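Pleltano Desk Drawer Box – Instructions for Use
Section 2: Fitting the handle and first opening
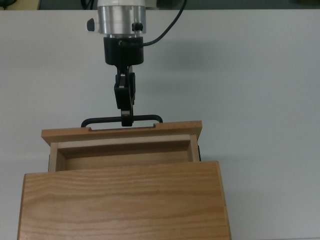
Fig. 2. Drawer partly pulled out, handle held at the centre.

Before you start, put the cabinet box on a flat table and check that it does not rock. The handle must already be out of its paper bag. Keep the screws in a small dish, they roll away easily.

1. Take the drawer completely out of the cabinet box and lay it on a soft cloth.
2. Place the black handle at the top edge of the front panel, over the notch. The two ends of the handle go down toward the wood, one at each side.
3. Put in both screws by hand for the first turns. Then tighten them with the screwdriver, a little on one side and a little on the other.
4. Slide the drawer back in the box. It should go with a light push.
5. Hold the handle in the middle and pull slowly straight out. Stop when the drawer is partly open, and look if the gap is the same on left and right.
6. Open and close nine times. If the drawer feels stiff, rub a little candle wax on the lower edges of the sides and repeat.

Note: The notch is cut in the wood on purpose and its inside can have a darker tone than the front. It does not need oil or varnish.

Caution! Do not lift the full box by the handle. Do not pull the handle upward or from one end only – the screws can become loose.

Check the screws again after 31 days of use. For missing parts write to Pleltano, attention Rebecca Costa, and give the number printed under the box.

Text revised by Dario Mazza, Aug 17, 2018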